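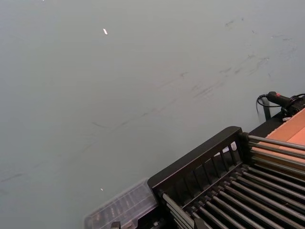
How many times should you play a record before you write about it? My number is 12, and I keep to it even when the record is bad.

I started with this rule in November, when I wrote too fast about the second Brunska album. I played it two times, decided it was a weak copy of the first one, and published the text before dinner. A week later I was washing dishes and I noticed that I was humming the bass line from the last song. I put the album on again and had to admit that I had been unfair. The text is still on this blog, with a note under it.

So now I wait. The record I waited for this time is "Eslow" by Diderel, a trio who play slow, heavy rock with an organ where other bands would have a second guitar. It has six songs and the longest one takes 18 minutes. They pressed 1,000 copies on vinyl and I have one of them, with a small bend in the corner of the sleeve, for which the post office did not apologize.

The first three or four times, I heard mostly the volume. The guitar is tuned very low and the drummer likes his cymbals more than I do. I wrote in my notebook "good, but tiring". Around the fifth time, the organ came forward. It does not play melodies for most of side A, it only holds one chord under everything and changes it when you have stopped expecting a change. In "Carroll", the second song, this happens just before the singing comes in, and I now wait for it each time with real pleasure.

The singing is the part I am still not sure about. The voice is high and clean, and it is mixed far back, so I understand perhaps half of the words. English is not my first language, but I asked a friend who grew up with it and he did not understand more than me. There is a lyric sheet. I read it once and put it back, because the words were better when I was guessing them.

Side B is the long song and one short acoustic piece after it. I have read complaints that the long song has no center, and I can see why someone would say this. The middle part is only drums and one guitar note that rings and dies – for four minutes, I checked. On headphones in the bus it made me impatient. At home, with the lights low and the speakers a little too loud for my neighbors, it was the best part of the album. I think it is a record that needs a room.

If you know the first Brunska album, you will recognize the guitar sound, but Diderel are less friendly. There are no choruses to hold on to, and the songs do not end so much as they get tired. I mean this as praise.
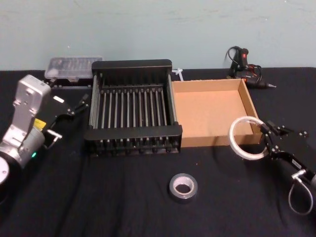

## What I am playing next

I have the new live tape by Brunska on the shelf, still closed. After what happened in November I am a little afraid of it. It will get its 12 plays like everybody else, so please do not write to me before the end of next month to ask what I think.

I am also looking for a clean copy of the first Diderel single, the one with the green label. If you have two and can live with one, my address is on the contact page – I pay a fair price, and I pay for the shipping too.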